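How Machines Learn to Pack
Reading time: 3 min
17 shares | 3 comments

A robot is a machine that can sense things, follow a program and move. Some robots are bolted to the floor. Others are only an arm with a gripper, which is a kind of hand with two fingers.

At the Tuominen packing house in Clollitwood, workers fill trays with small household goods. Until last August they did all of it by hand. A full shift was 2817 items. Now part of the job is done by machines, and people do the rest.

A box is easy for a gripper. It has flat sides and keeps its shape. A sock is harder. It is soft, and it changes shape when it is squeezed. Rolling it up first gives the two fingers something to close on.
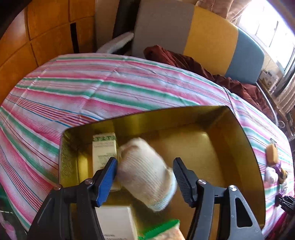
Text: Magdalini Nikolaidis, for Husteven Junior
August

The white sock is held over a gold-colored tray that already has a carton in it. The fingers have ridged pads on the inside. Ridges help a pad grip.

What happens to the workers? Kálmán Hegedűs packed trays for years. He now checks them. If a gripper drops an item, he stops the line and puts it right. He also had to take a course, which lasted 30 hours.

Not every change was welcome. Checking is easier on the back, but it means standing in one spot and watching closely. Workers asked to swap jobs every two hours, and the company agreed.

Word to know: automation. It means using machines to do work that people did before.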